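My one drawer for hot drinks
By Tyra Dalen
2 May 2019
2 comments

I have never believed in tea boxes. They look great in a store and then you get one home and find out that tea doesn't come in the shape the box wants. My sister swears by hers. I said I'd give it a fair shot before complaining, so I cleared out the drawer and filled one up.

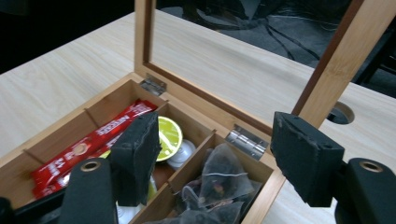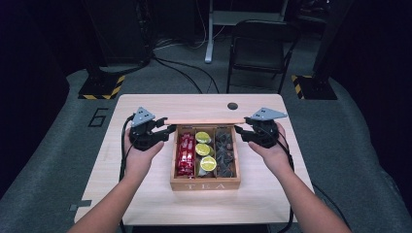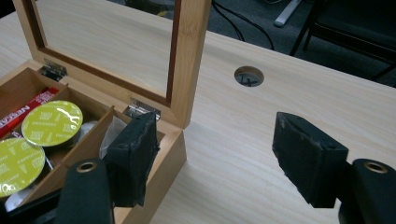 Light wood, a lid with hinges, and not only tea in it.

My first gripe is the sorting. Every guide tells you to go by type, black with black and herbal with herbal. Fine, if you drink like a hotel lobby. I went by shape, and I still doubt it will last past May. Instant coffee sticks slide over each other the second you pull one out. Pyramid bags are worse - they don't stack, they just pile up, and the strings get into everything.

Then there's freshness. Lumska, the shop near me, says a closed lid keeps loose bags fresh for months. I'm not convinced. A lid isn't a seal, and anything with fruit in it goes in a jar at my house if I want it to taste like something.

Would I buy another? Probably not. I do like having it all out on the table when people come over, I'll give my sister that much. Ask me again when it needs refilling.

Shares: 394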